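Wudia Sorting Sets: Colored Brick Collection
Data card and release notes

Overview

The Wudia Sorting Sets are a collection of short recorded tabletop tidying activities in which toy building bricks are put away into open plastic containers according to color. The collection is maintained by Graltus and distributed through the Fledico archive. This card covers the brick portion only. Cutlery, stationery and laundry are documented on separate cards and are released on their own schedules.

The activity was chosen for its simplicity. Bricks are inexpensive, durable and familiar, and the intended result can be stated in a single sentence: bricks of one color belong together in one container. The material is nevertheless useful for studying partial completion, crowding inside a container, and the differences between a finished and an unfinished work surface.

Contents of the release

The brick portion consists of 824 recordings. Of these, 59 are reserved for evaluation and should not be used for training or for the selection of model settings. The remaining recordings are supplied as a single group. Users who require a validation group are asked to draw one themselves and to report how it was drawn.

Each recording is accompanied by:

a plain text instruction, written in English
a still taken during the activity
a short annotation file listing brick colors and container colors
a completion label (complete, partial or abandoned)
a free text remark, where the annotator left one

Recordings do not exceed 30 seconds. Longer sessions were divided before annotation, and the resulting parts share a session number. Parts of one session are always kept on the same side of the evaluation split.

Materials

The bricks are of the ordinary interlocking kind. No single manufacturer was specified in the purchasing instructions, and small differences in shade and finish are to be expected between batches. Bricks with visible cracks were withdrawn when they were noticed. Bricks with light scratches were kept in use.

The containers are open plastic bins without lids. Container color and brick color are independent of each other. A yellow bin may be assigned to green bricks, and the assignment may change from one session to the next. Models that rely on a match between the color of a bin and the color of its contents will perform poorly on this collection, and this is intended.

Work surfaces and surrounding panels also vary. The Agbenyega finish group, named for the room in which it was prepared, uses strongly patterned surroundings. Plain surroundings are used elsewhere in the release. The group name is recorded in the annotation file under "finish."

Activity guidelines

Sessions were prepared according to the following written guidelines, reproduced here in shortened form.

Place the containers before the bricks. Containers may touch one another but should not be stacked.

Bricks may start on the work surface, in a container, or both. A session may begin with some bricks already put away.

Bricks are to be placed inside the container and released. A brick balanced on the rim does not count as put away.

Orientation is not considered. Bricks may lie on any side, and no attempt should be made to arrange them in rows.

Bricks that fall outside the work surface are left where they are until the session has ended. The remark field should state that this occurred.

Annotation

Annotators worked from the stills and the recordings together. Colors were chosen from a fixed list: red, orange, yellow, green, blue, white, black and other. Intermediate shades were assigned to the nearest entry. Teal containers, for instance, are entered as blue, and mustard containers are entered as yellow. Users who need finer distinctions should return to the stills.

Each recording was reviewed by 3 annotators. Where two agreed, their answer was kept. Where all differed, the recording was sent back for discussion and the outcome was entered by the reviewing desk — these cases are marked "resolved" in the annotation file.

Annotators were instructed to record only what could be seen. A brick partly hidden by a container wall or by other equipment is recorded with its color and the flag "partial." A brick that must be present according to the session plan but cannot be seen in the still is not recorded for that still. As a result, the brick totals in a session plan and in a still annotation will not always agree.

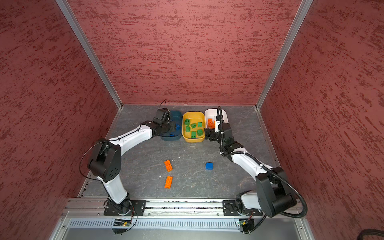 The completion label applies to the recording as a whole and not to the still. A still may show bricks inside their containers while the label reads "partial," and the reverse also occurs in sessions that were divided. Users working with stills alone are advised to disregard the completion label entirely.

Small marks and specks on the work surface are not annotated. The surfaces were wiped at the beginning of each working day, but dust and fine debris collected between sessions and were left in place. Patterned surfaces may also carry light veining that automatic methods mistake for small objects. A list of affected recordings is included in the notes folder.

Known limitations

Green and blue bricks are more common than the other colors. White and black bricks were introduced later and appear in a smaller share of sessions.

Most sessions place the containers toward the back of the work surface. Side and front arrangements are present in the evaluation group but are limited in number.

Written instructions were produced by a small group of writers and tend to repeat the same verbs, chiefly "put," "place" and "sort." The collection should not be treated as a broad sample of household language.

Lighting was kept steady within a session but was not measured. Shades should not be compared between sessions for the purpose of identifying individual bricks.

Recommended uses

The collection is suited to work on color grouping, container recognition, estimation of how far a tidying activity has progressed, and the matching of written instructions to tabletop arrangements. It may also be used in teaching.

It is not suited to the evaluation of products intended for children, and it provides no information on the safety or strength of the bricks or containers shown.

Access and terms

Copies are available through Fledico on acceptance of the standard research terms. Redistribution of the complete collection is not permitted. Single stills may be reproduced in papers, theses and course materials, provided that the collection name and release number are given.

Corrections to the annotations are welcome and should include the session number, the field concerned and the proposed value. Accepted corrections are gathered and issued with the next release. Earlier releases remain available on request so that published results can be repeated.

Changes in this release

Container colors are now stored in a separate field from brick colors.
The value "mixed" has been removed from the brick color list.
Duplicate session numbers in the Agbenyega finish group have been corrected.
The notes folder has been reorganized by finish group.
The November correction file has been merged and is no longer supplied separately.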